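FOR IMMEDIATE RELEASE

Birnent opens sign-ups for its December Clear the Bed challenge

Gallarside, for release at 9 a.m.

Hi there! I run Birnent, the small home-tidying business above the bakery in Gallarside, and I have news I've been sitting on for weeks. Our Clear the Bed challenge is coming back this December, it's free again, and this time we've made room for 100 households to do it with us from start to finish.

If you missed it the first time, the idea is simple. For 14 days, you clear off your bed completely before supper. That's it! You don't clean out the closet or buy any bins. You walk into the bedroom, look at whatever has landed on the bed since morning, and find each thing a home. Then you smooth out the sheet and go eat.

I started doing this at my own place after a long winter when my bed had turned into a kind of second dresser. Every evening I'd pick up the whole heap and move it to the chair, and every morning the heap would come back (with a sweater or two added, I swear). I got tired of the chair. So I made myself a rule, wrote it on a piece of tape over the light switch, and stuck with it for two weeks. I mentioned it in our newsletter and got more replies than I'd had to anything I'd ever written, including the one about the moths.

The newsletter now goes out to 3859 people, and a good share of them have written to me at one time or another about socks. Socks are the big one. They come off at bedtime, they get kicked around, they turn up in a wad the next afternoon. Next come the little bags and pouches, the ones that hold a snack or a lanyard or whatever you needed that day, because you drop them on the nearest soft thing when you walk in the door. And then there are the extra layers, the quilts and small blankets that never seem to have a shelf of their own and end up folded against the headboard.
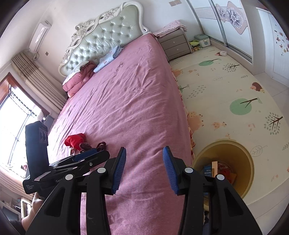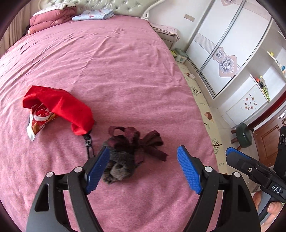

I get asked a lot whether folded things count. For this challenge, a quilt folded at the head of the bed can stay. So can a pillow, obviously, and so can a small towel or cloth if it's folded and you really use it there. What has to go is anything you'd need to push aside to lie down. Red pouch, one gray sock, the snack you were saving: up and off, please! If you're not sure about something, lie down for a second and see if you roll onto it.

A word on socks, while I have you. Please don't ball them up to deal with later. Shake each one out flat, right side out, and lay it on the sheet. If its partner is there, put them together, fold them once across the middle and take them to the drawer. If they've been worn, skip the folding and walk them to the hamper. If you've got a gray one and a maroon one and that's all, they can wait in a dish on the dresser. I keep a soup bowl for this. By the end of our first challenge mine had been emptied and filled again more times than I'd like to put in a press release, but hardly anything in it stayed single for long.

Pouches take a bit more thought. Open the bag all the way and empty it onto the sheet so you can see what you've been carrying around. Food goes to the kitchen, even if it's sealed. Straps and lanyards get hung up, and a plain hook by the front door does the job nicely. The bag itself can be folded flat and kept with your other bags. Give crinkly wrappers a squeeze before you toss them, in case there's still something in there.

For the sheet, start at the foot and work up, pulling toward the outside edges with flat hands. Fleece is stubborn about wrinkles, so don't chase every last one. If yours has a ruffle or a trim down the side, pull gently at the hem below it and leave the trim alone. I have torn off a very nice bit of ruffle by being in a hurry, and I'm still a little sore about it.

Families with small kids did especially well with this last time, which surprised me. If you've got a play mat beside the bed, you already know how things travel from one to the other all day long. Several parents told me they gave the kids the sock job and kept the rest for themselves. One little guy in Edet insisted on saying good night to each sock before it went in the drawer. It added a good ten minutes and his mom said she wouldn't trade it.

So, the details. Sign-up opens this month at the Birnent front desk in Gallarside, or by replying to any of our newsletters. The challenge itself starts in the first week of December. Everybody who joins gets a printed card with 14 boxes to check off, one per evening, and a short email from me each afternoon at 4 p.m. with that day's nudge. We'll also hold two drop-in evenings, one at our place and one at the Gitmont reading room, where you can bring your sock bowl and trade stories. Gitmont has room for 19 people sitting down, so let us know if you're planning on that one.

You can join alone, as a couple, or with the whole house. One card per bed! If you've got three beds, take three cards. Guest beds are welcome too, and from what I hear, those are the ones that need it most.

There's no prize, and I won't be checking up on anybody. If you miss an evening, leave the box blank and go on to the next one. My own card from last time has two blanks on it, and one of those was my birthday.

Local papers and neighborhood newsletters are welcome to print any part of this, and I'm happy to talk on the phone any weekday after lunch. Mornings I'm usually up to my elbows in somebody's linen closet, so leave a message with the desk and I'll call you back the same day.

About Birnent
Birnent helps people in Gallarside, Edet and Gitmont sort, fold and put away the things they already own. We do home visits, small group evenings and a newsletter, and we keep a lending shelf of hooks, baskets and drawer dividers so you can try them out before you buy your own.

Press contact: Birnent front desk, Gallarside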